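Hand grippers, second pair

I finished the second pair of hand grippers last night, so the shared bench at Usuga now has two full sets. This post covers what changed since the first pair, mostly so I can find it again when something breaks.

The idea is the same as before. You hold one gripper in each hand and do an ordinary job with them. A marker cube on top of each one gives the tracking software its position. Later the recordings go to the arm, which I have been calling Drindano since the spring. The arm is still in pieces at my house and will get its own post.

The first pair had two problems. The fingers flexed sideways when you picked up anything heavy, and the cubes were not quite square. I printed the new fingers in black with a thicker rib down the back, and they stay straight under load. They are slower to print and I had to redo one because it lifted off the bed near the end.

The cubes took more time than the fingers. Each visible face has a square marker pattern, and if two faces are out of line with each other the position jumps when you rotate your wrist. On the old set I glued paper on by eye. For the new ones I made a small corner jig from scrap, pressed each face against it and left it overnight. The jumps are gone, or small enough that I can't see them in the plot.

The tracking program is a fork of something I wrote for the Fernetier plotter, and it shows. It still has a menu for pen height. I removed the part that smoothed the path, because it was hiding the cube problem and making the fingers lag behind the hand.

So far I have 3553 clean clips and 435 that I threw out. Most of the bad ones are from the first pair. The usual fault is a forearm covering a marker for too long – the software loses it and then picks it up somewhere silly. Keeping the elbows low helps.

The current job is bottles and a cardboard box. Clear plastic is a good test because it gives a little when you squeeze, and you find out quickly if the fingers close unevenly. Caps are awkward. I grip lower down when I can.

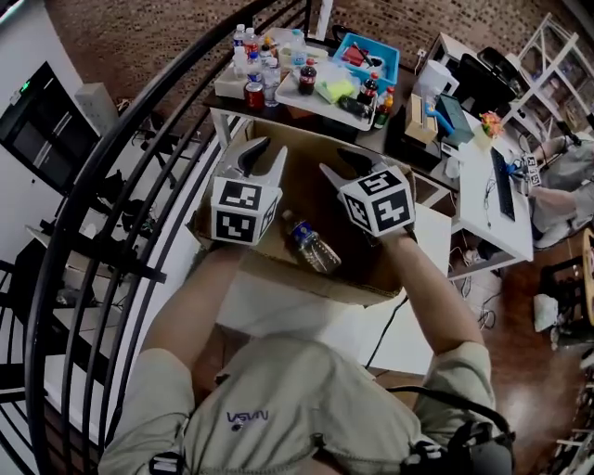 Page last changed: December, 9:40 pm

Both hands have a cube on top, with the fingers reaching in toward the box. With the flaps folded outward there is more room for the wrists. The bottle lies on the diagonal, and I want more clips at that angle before I move on to standing bottles.

Still to do: a proper strain relief for the cable, softer pads for the fingertips, and a better handle. The handle is fine for 2 minutes and annoying after an hour. I have a Pruslow foam sample to try on it, but it needs a different glue from the one I have.

The finger files are in the usual folder, and the rib is a separate part if you want to add it to the old version. Check the screw length first. The old screws are too short.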